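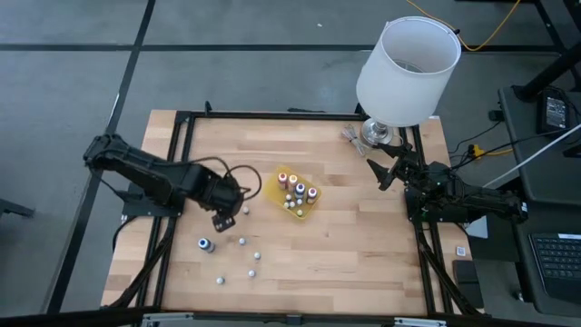 How many demonstrations does a student team need before a two-arm cell can sort small items on its own? In our course, teams that recorded more than 100 got usable policies, and teams that stopped earlier mostly did not.

3.2 Data collection

Students worked in teams of 4 and shared one cell. Akanda's team logged 233 episodes in December, Bhuiyan's somewhat fewer. Each episode began with the bottles and balls placed by hand – no fixed layout was given.

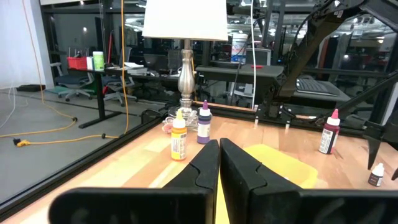 Figure 4. Wrist view of the gripper, with squeeze bottles on the tabletop.

Episodes with a dropped item were kept but flagged. The 2 arms were driven separately at first, and both teams later switched to the Trukano interface.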